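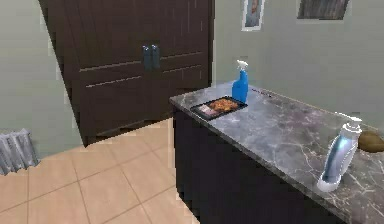 The Board of Acceptance at Grokcombe convened at nine in the morning on 26th February to determine which of three grippers should be adopted for the Domestic Series. The rules of the Board required that the candidates be heard in alphabetical order, and that no member take refreshment until the first candidate had been heard. Both rules were observed.

Radymyr Bilyk, Examiner of Record, read the terms of the trial aloud. Each gripper would be fitted in turn to the same simulated arm, under the same controller, in the same simulated apartment. Each would be given 100 attempts. The tasks were to open the tall cabinet by its handles, to lift a pump bottle from the kitchen counter and set it down again, and to pass through the glazed door without touching the frame. An attempt in which the bottle fell would be entered as a failure, whatever the quality of the work before it.

The first candidate was the Bidari, a parallel gripper with two flat fingers. Its manufacturer had submitted a statement describing it as dependable. The Board found no reason to dispute the word. The Bidari approached the cabinet squarely, closed on the left handle, and drew the door toward itself at a constant speed. It did this in the same manner on every attempt. At the counter it was less assured. The bottle narrowed near the middle, and the flat fingers held it there by two thin lines of contact. In 12 attempts the bottle turned in the grip and was lost. Bilyk entered each loss in the register in the same small handwriting.

The second candidate was the Clikodura, which had three fingers and a soft palm. It had been before the Board in January and had been returned for an irregularity in its paperwork. On this occasion the paperwork was complete. The Clikodura took the bottle as a person might take it, from the side and a little below the pump, and it did not lose the bottle once. At the cabinet, however, it hesitated. The two handles stood close together, and the third finger could find no place between them. The controller tried the approach from above, then from the left, then withdrew the arm to its starting position and reported that it was ready to begin.

"It has not opened the door," said the Chair.

"It has reported that it is ready to begin," said Bilyk. "I have entered both."

The third candidate, the Hinds, was a suction device. It could do nothing with the handles, and its manufacturer had said so in advance. It placed its cup against the flat of the cabinet door and pulled. The door opened. The Chair asked whether this was permitted. Bilyk consulted the terms, which stated that the cabinet was to be opened by its handles, and ruled that it was not. The Hinds was therefore credited with no openings, although the door had been opened in over half of its attempts, and a note to that effect was attached to the register as an annex.

There remained the matter of the glazed door.

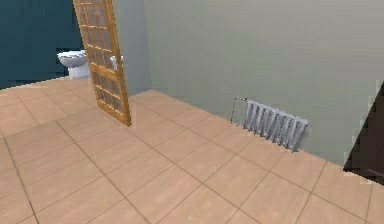
Why was the same controller used for all three grippers?

A shared controller kept the arm's movements under one set of rules, so that a difference in the results could be attributed to the gripper. The Board accepted that this might place a gripper at a disadvantage if it had been designed for another controller.

The exchange stood in the printed terms, and the Chair read it out twice, the second time slowly. She then asked Bilyk for his recommendation.

He had served the Board for a long time and had never been asked for one. The office of Examiner carried a duty to record and a duty to rule, and he had supposed that these were the whole of it. He turned back through the register. The passage through the door had separated the candidates very little, the Clikodura being the widest of them and slightly the more careful. The figures for the bottle favored one device and the figures for the cabinet favored another.

"The apartment has one cabinet," he said at last. "A household will handle a great many bottles."

"Is that a ruling?"

"No, Madam Chair. It is what I think."

The Chair wrote for a moment. The Clikodura was adopted for the Domestic Series, subject to a further trial of the third finger, and the Bidari was retained for fixed handles until that trial was concluded. The Hinds was thanked. Bilyk was directed to enter his opinion in the register, and as the form provided no column for it, he ruled one in the margin by hand and wrote his initials at the top.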